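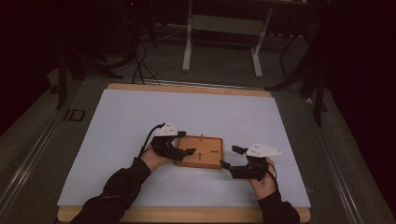

Small Frames, Big Mess: sorting, cleaning and wrapping framed things at home
Speaker notes, Tuesday evening, Rillden library, downstairs room

Opening (keep it short, they've just sat down)

Hi everybody, thanks for coming out. Quick show of hands – who has a box of framed stuff in a closet that hasn't been opened since the last move? (Wait. It'll be most of the room.) Okay, good, me too, for years.

I'm not a conservator and I don't sell anything. I got into this when we cleared out the house in Furkwood and I ended up with 144 framed things of every size, from a big mirror down to little sewn samplers you could hide behind a paperback. I made most of the mistakes on those, so you get the benefit.

We've got 90 minutes including coffee. I'll talk for the first part, then we move to the tables and you can work on whatever you brought.

Part 1: Set up the table first

Say this slowly, people skip it. Before you open the box, clear a table. A whole table, and not the one you need for dinner, or you'll be stacking things on the stove by five o'clock like I did.

Put a sheet down. White is my favorite. An old bed sheet does fine as long as it's clean, and please shake it outside first. On a white sheet you can find the tiny nail that falls out of the back, and the flake of old paint, and that little brass ring you'll want later. I used to work on a brown blanket and I lost so many of those rings!

Smooth the sheet out but don't tuck it in tight. If it's pulled like a drum and you lean on the edge, everything on it moves with you.

One piece on the table at a time. The rest stay in the box. I know, I know, everybody wants to lay them all out and have a look. Do that on the bed.

(Ask: does anyone work on the floor? Someone always does. It's fine, just keep the dog out.)

Part 2: Picking things up

Two hands, always. One on each side, and hold it by the sides, where the wood is doing the work. The top rail is where we all want to grab it, and on an old frame the top corners are often the ones that have let go. I had one come apart with the bottom half still on the table. It made a very sad noise.

Take your rings off, push your sleeves up if they're floppy. If a piece is stuck to the one under it, slide a sheet of paper between them and work it across. Don't twist.

Small flat pieces with a raised rim, the tray kind, are easy to pick up by the rim alone, and I'd like you to get at least a fingertip underneath as well. Rims get glued on. Old glue dries out.

Part 3: Look before you clean

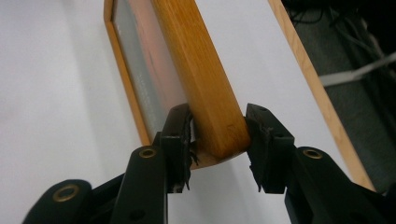
Wood tells you a lot if you give it a minute, and the best minute is the one before the cloth comes out. Tilt the piece to the light and run your eye along each rail from end to end. What I'm after is color changes, and whether they belong there. A bevel will fool you! Look at the thick rail up on the screen, where the bevel runs the whole length of it. You get a narrow face that reads quite light and a wide face next to it that's a much deeper orange, and I have seen people go at a light face like that with polish trying to even it up. Please don't. It's the edge doing its job. Same thing with that small darker mark near the rounded end. I'd read that as grain and leave it alone. If you rub at a grain mark you'll dull the finish all around it and then you've got a mark and a halo.

Pause here and pass the sample stick around the room.

Things I do want you to look for: gaps at the corners, powder (yes, bugs, bag it and take it outside), anything tacky to the touch, old tape. And read whatever's written on the piece or behind it before you wipe anything. Pencil comes off so easily. I lost a whole name and half an address that way and I still think about it.

Part 4: Cleaning, the lazy way

A soft brush first. I use a makeup brush, never used for makeup. Go along the rail, with the grain, and finish in the corners. Brush away from the middle panel so the dust doesn't fall down in the groove.

After that, a cotton cloth that's barely damp, on the wood only. Then a dry one right behind it. And stop there for a week.

People ask about wax. I've been using Wultix, the little flat can, and I like it, it smells like a hardware store. Put it on something you don't love first. A dab the size of a pea is plenty for a small frame – I used to put on four times that and spend an evening getting it back off. Nothing goes on the panel, ever. No spray, no wax, no "just a bit of water."

(If somebody brings up vinegar, say no nicely and move on. We lost ten minutes to vinegar last time.)

Part 5: Wrapping and putting away

Tissue first, then something with some cushion. Plain tissue, no print. I buy mine from Ramalho on the corner in packs of 100 sheets and it goes faster than you'd think.

Fold a strip of cardboard over each corner before you wrap. Tape the cardboard to itself and keep the tape off the wood. Put a scrap of paper with the size and what it is on the outside, so you're not unwrapping the whole box in April to find one sampler.

Stand them up in the box on their long edge, like records. Face to face, back to back. Heavy ones at the ends. Fill the gaps with crumpled tissue until nothing shifts when you tip the box a little.

Don't store them in the garage. I'm going to get arguments about this and I'm ready.

Coffee, then tables

Sheets are folded by the door, take one per table. Brushes are in the blue tub. I'd like the brushes back.

If your piece has loose glass, come find me before you unwrap it.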